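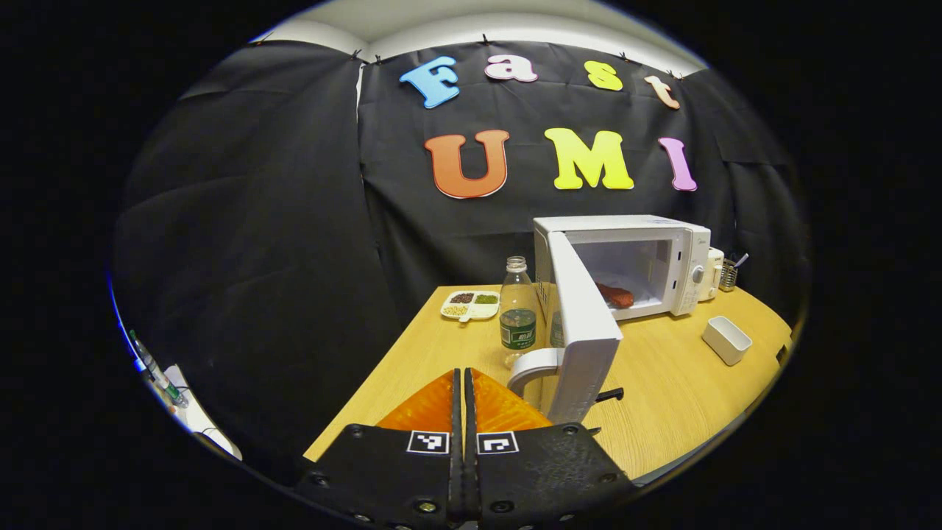
View from a hand-held gripper in front of an open microwave oven. Each finger carries an orange gripping pad and a square marker.

Hand-held gripper demonstration is a method of teaching manipulation tasks to a robot in which a person carries out the task with a portable gripper fitted with a camera. The recorded video and the estimated motion of the gripper are used to train a control policy, which is later run on a robot arm with a matching gripper. The method belongs to the wider field of learning from demonstration, along with kinesthetic teaching and teleoperation.

Background

In kinesthetic teaching, the operator holds the robot arm and moves it through the task while the joint positions are logged. The recorded motion is by definition within reach of the arm, but the operator's hands and body often enter the view of any fixed camera, and heavy arms are tiring to guide.

In teleoperation, the operator stands apart from the robot and controls it through a second device. Common devices include a leader arm, a joystick, a tracked hand controller and a six-axis mouse. The robot's own cameras see only what they will see when the robot later works alone. Delay between command and movement, together with limited touch feedback, slows most operators down.

A hand-held gripper removes the arm from the recording stage. The operator feels contact forces through the handle and can work at close to normal speed. Demonstrations can be recorded in any room the operator can enter.

Equipment

A typical device consists of a handle, a trigger, two opposed fingers and a camera fixed behind the fingers. A fisheye lens is widely used. It keeps the fingertips and much of the surrounding workspace in view at the same time, at the cost of strong curvature toward the rim. Some training pipelines correct this distortion, while others pass the raw image to the network.

Finger opening may be measured by an encoder or from the image. In the second case a square fiducial marker is placed on each finger, and the distance between the markers is converted to a gripper width. The conversion is calibrated by opening and closing the fingers fully at the start of a session.

The position of the gripper in space is found by visual tracking, often combined with an inertial sensor, or by an external tracking system. Visual tracking depends on fixed detail in the surroundings. Plain dark cloth gives few usable features, so letters, printed sheets or other high-contrast items are sometimes attached to a backdrop.

Recording procedure

A demonstration set is divided into episodes. Each episode begins from a defined starting arrangement and ends when the task is complete or abandoned. For a kitchen task, the arrangement may include an appliance, a tray of food, a bottle and other objects that play no part in the task. Object positions are changed between episodes to keep the policy from relying on one layout.

Tasks with a hinged door are common in test sets. The fingers must follow an arc set by the hinge, and a small error in the arc produces a side load on the handle. The door also hides part of the workspace while it is open, including objects directly behind it.

The Oltetti protocol, used in several teaching laboratories, divides a microwave task into 4 phases: approach, door, transfer and release. Its operators record 5 practice episodes before any data are kept. The related Zekcombe protocol uses 3 phases and treats transfer and release as one.

Processing

Image frames, gripper width and gripper pose are aligned by time stamp. Delays in the camera and in the robot are measured separately, and a correction is applied when the policy is run. Episodes in which tracking is lost are removed. The Gusora software package also rejects an episode if the pose changes faster than the target arm can move.

Actions are usually stored as relative movements of the gripper instead of positions in a room frame. A policy trained in this form can be used on an arm mounted at a different height or angle.

Limitations

A person can reach poses that the robot can't, and a kinematic check is needed before training. The recordings contain no joint data. Grip force is generally not recorded unless the fingers carry sensors, and soft items may be crushed when the policy is run on a stiffer gripper. Reflective surfaces, bright appliance interiors and fast wrist turns all reduce tracking quality.

Wear of the gripping pads is a further source of error. The Pacheco maintenance notes call for pad inspection every 7 sessions and a new width calibration after each pad change.

See also

Behavior cloning
Fiducial marker
Kinesthetic teaching
Teleoperation
Visual odometry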